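Mezzanine

A mezzanine is a partial floor that sits between two main floors of a building, usually open on at least one side so you can look down into the room underneath. I've been keeping this little encyclopedia of building parts going for a while now, and mezzanines are the entry I get the most mail about, mostly from people who want to know whether the thing in their living room counts as one. It probably does!

The word

We got "mezzanine" from French, which got it from the Italian mezzanino, and that goes back to mezzano, meaning middle. So it's a middle floor. In a lot of older Italian town palaces it was a squat story tucked between the grand rooms, with small square windows you can still pick out from the street. Those were often closed in, with walls all the way around, and I think that surprises people who picture something more like a balcony.

In American theaters the word means something else again. There it's the lowest balcony, or sometimes just the front rows of it, and ticket sellers are pretty loose about where it stops. I once bought what I thought was a mezzanine seat in Markmont and ended up so high that I could read the dust on the lights. The British say "dress circle" for more or less the same thing.

What counts and what doesn't

Building codes care about this a lot more than the rest of us do. Under many American codes a mezzanine is counted as part of the room it's in and doesn't add a story to the building, as long as it stays small compared with that room. A common limit is one third of the floor area of the room below, with bigger allowances in certain cases (sprinklers help, and so do some kinds of industrial building). Go over the limit and you may have built yourself a second floor, with all the paperwork a second floor brings. Check your own local code before you believe me or anybody else with a website.

A loft is a cousin. People use the two words for the same platform, and real estate listings use whichever one sounds more expensive. I try to keep "loft" for space right up under the roof and "mezzanine" for anything with a proper ceiling of its own overhead, but I slip up all the time, and you'll find me slipping up elsewhere on this site. A gallery is usually long and narrow and runs along a wall. An entresol is the French version, a low floor just above the ground floor, and plenty of writers treat it as the same thing.

How they're held up

There are three usual ways. You can stand the platform on its own posts, you can hang it from the roof structure with rods, or you can tie it into the walls with beams. Posts are the simplest and they're what you'll see in warehouses, where the whole thing may be bolted together from steel parts and taken apart again when the lease is up. Hanging looks wonderful and keeps the floor below clear, but the roof has to be up to it, and most roofs weren't designed with that in mind.

Yoshinori Tanabe, who taught me most of what I know about old timber frames, used to stamp on every mezzanine he visited. He wasn't testing the strength (please don't test strength by stamping). He was feeling for bounce. A platform can be perfectly safe and still feel like a diving board, and people will not sit happily on it. Stiffer joists or a shorter span will usually fix that.

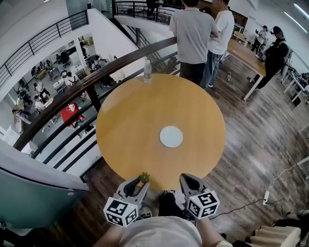
Railings are where I get fussy. The open edge needs a guard, and in a lot of American houses that means one at least 36 inches high, with gaps small enough that a four-inch ball won't pass through. Public buildings generally want 42 inches. Vertical balusters are the old standby and I like them best, partly for looks and partly on account of children, who treat horizontal bars as a ladder. Glass panels give you the view, and then you spend your weekends wiping fingerprints off them.

A curved edge costs more than a straight one, sometimes a great deal more. The handrail has to be steam-bent, laminated from thin strips or carved out of short blocks joined end to end, and each of those takes somebody with patience. Genji Sakai has been making curved rails at his shop in Villanueva for longer than I've been writing, and he quoted me 2,000 dollars for one short bend. I gulped. Then I saw the finished joint and couldn't find it with my thumbnail.

Living with one

Warm air rises, so a mezzanine is cozy in January and can be pretty awful in August. A ceiling fan is a big help. Sound travels too – every dropped spoon in the kitchen reaches you up there, and every phone call you make up there reaches the kitchen. Tomomi Okabe wrote to tell me she hung heavy curtains on the wall behind her reading chair and it took the ring out of the room. Rugs do some of the same work.

Keep small stuff away from the edge. A toe board, which is just a low strip along the bottom of the guard, stops things from rolling off onto whoever is underneath. Workplaces often have to have them. Houses mostly don't, but I'd put one in anyway.

Headroom is the other thing. Many codes ask for seven feet clear both above and below the platform, so a room with a ceiling much under 15 feet gets tricky once you've allowed for the thickness of the floor itself.

Some I've liked

The old seed store at Badine has a mezzanine on three sides with a rope hoist still in place. The public library in Hirum has one you reach by a spiral stair of 67 steps, which seems like far too many for the height, and the local history shelves are up at the top of it. I've climbed it 6 times and I still hold the rail.

See also: Balcony, Baluster, Entresol, Gallery, Loft, Spiral stair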